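Oct 4, 2019
Notebook 4, folding and storage. Bench moved to the bedroom for the day.

Picking up from the towel work, which went well enough that I got overconfident and put shirts on the plan. Shirts are where the folding guide goes to die. A towel has four corners and no opinions. A shirt has sleeves, a collar, and on this batch a placket, and each of them wants to finish somewhere different from where I left it.

Question for the day: can one written method get a shirt folded on a soft surface by someone who has read the page once? The current page (the Dostbridge draft, version 4) says "lay garment on a firm, flat surface." Tarek Salameh pointed out in February that most people fold on the bed and that we might as well write for them. I argued with him for longer than I'd like recorded. He was right and I have now spent a day proving it for him.

Set-up. Bed stripped to the fitted sheet, pillows moved out to the hall, shirts in a pile on the chair. I did not smooth the sheet. I meant to, then decided that anybody following the page wouldn't either, and called it a test condition.

First pass, by the page. Shirt face down, collar away from you, sides in, sleeves back, bottom up to the shoulders. On the bench this gives a tidy rectangle. On a mattress everything sinks a little under your palms and springs back when you let go, so the side you folded first has wandered by the time you finish the second. The result was a rectangle in the sense that a potato is a rectangle.

Second pass, picked up by the front before laying down. You take hold on both sides of the placket, pull it straight, and only then put the shirt on the sheet. It adds a step and saves two, as the placket is the stiffest part and everything else hangs off it. I had been treating it as trim. 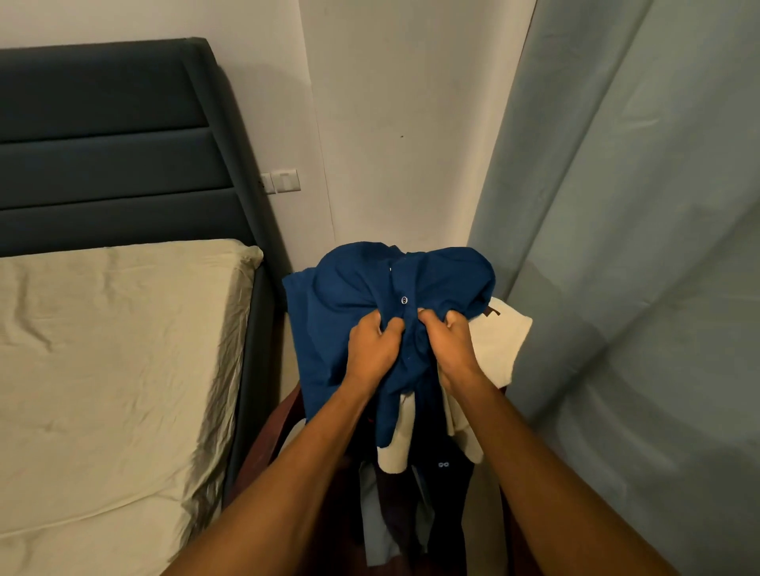 Navy shirt, a hand on either side of the placket. Sheet as found.

Got the best results of the day this way. The front stays lined up through the side folds, and the collar sits close to the middle without being argued with. Sleeves still a nuisance. I tried them straight back, then angled down, and prefer angled, though I suspect I prefer it mostly for having thought of it.

Side issue: dark shirts. Creases in navy are nearly impossible to see once the curtain is drawn, and I passed one shirt as finished that looked slept in when I carried it to the window. Check against daylight, or at least put a light on. Add to page.

The Sustell folding board came out of its box at last. It has a 20 cm center panel, flips nicely, makes a satisfying clap. On the mattress it rocks, and the clap comes with a small bounce that undoes the last fold. Fine on a desk. Back in the box, with a note on the lid so that I don't get excited about it again next year.

Drawer fit. The Moussa drawer takes the second-pass shirts standing on edge if the final fold is in thirds. In halves they're too tall and the drawer shuts on the collars. The draft says halves. The draft will be saying thirds by tomorrow.

For the rewrite:
- change "firm, flat surface" to "bed or table"
- new first step: hold the front on both sides of the placket, pull straight, lay down
- sleeves angled, not straight back
- last fold in thirds
- cut the paragraph on collar stays, which I wrote and which helps no one

Still open: T-shirts, which have no placket to hold and so get nothing out of today's one good idea. Tarek thinks pinching at the shoulders will do. I have doubts, but see February.

Fluminov want 200 words for the printed card. The page stands at 562. Pillows are still in the hall.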